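The Slow Business of Keeping Vegetables

4 min read

Zaid Khasawneh has spent most of his working life on the period between harvest and sale. He trained as a refrigeration engineer, moved into postharvest storage, and now advises growers' cooperatives on how to lay out and run their cold rooms. His current client is Smadi, a packing cooperative that supplies grocers in and near Poltundale.

The most common fault he finds is a single temperature setting for everything. "A grower buys one cold room, sets it just above freezing for the lettuce, and puts the whole harvest in there," he said. "The lettuce is fine. The peppers, the cucumbers and the eggplants are being injured, and it won't show until they are on somebody's shelf."

Chilling injury is distinct from freezing. No ice forms in the tissue. In crops of tropical or subtropical origin, low temperatures above the freezing point damage the cell membranes, which then leak. Symptoms include surface pitting, browning of the seeds and flesh, and a higher rate of decay. Many of these appear only after the produce has been returned to room temperature.

"That delay is why the store gets blamed," Khasawneh said. "The buyer opens a case on Thursday and sees pits. The damage was done the week before, in a room that everybody thought was doing its job."

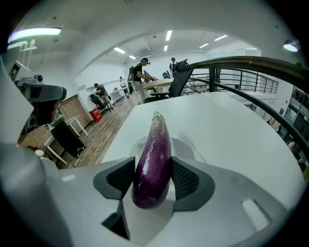 Eggplant, a chilling-sensitive crop.

At Smadi he divided the existing building into two rooms with an insulated partition. The first is kept at 2 degrees Celsius for leafy crops, carrots and cabbage. The second is run warmer, between 10 and 12, for fruit vegetables. The partition and a second evaporator cost less than the cooperative had written off in rejected loads the previous June.

Humidity was the harder problem. An evaporator coil that is much colder than the room air pulls water out of that air, and the air then takes it back from the crop. Khasawneh prefers a large coil surface with a small temperature difference. "People add misting before they look at the coil," he said. "Then they have wet cartons and the same dry air an hour later. Measure the coil first."

Ethylene is the third item on his list. Ripening tomatoes and melons give it off, and many other crops respond to it by yellowing or dropping their caps. He asks clients to keep ripening fruit out of shared rooms entirely. Where that is impossible, he specifies more air changes and shorter storage.

He is skeptical of monitoring systems sold as a substitute for procedure. Smadi uses a logging package called Skalico, which records air temperature in each room and sends an alert when a limit is passed. He considers it adequate for the purpose but notes that it reports the air and says nothing of the product. A pallet loaded warm from the field may need more than 8 hours to reach room temperature if the cartons are stacked tight.

"Put a probe in the middle of the pallet," he said. "Not the corner, the middle. I have had arguments with managers who showed me a perfect chart of the air while the center of the load was still at field heat."

Asked what a small grower without capital should do, he gave a short answer. Harvest early in the morning, get the crop into shade at once, and leave gaps between stacks. Sort before storage, as one decaying piece in a carton will affect its neighbors. He would also keep a written record of every rejected case, with the harvest date, the room it came from and the reason given by the buyer.

"Thirty entries is enough to see a pattern," he said. "Most places I visit have none. They remember the big losses and forget the small ones, and the small ones are usually the same fault every week."

His next visit to the cooperative is planned for the start of the melon harvest, when the warmer room will be run at full load for the first time.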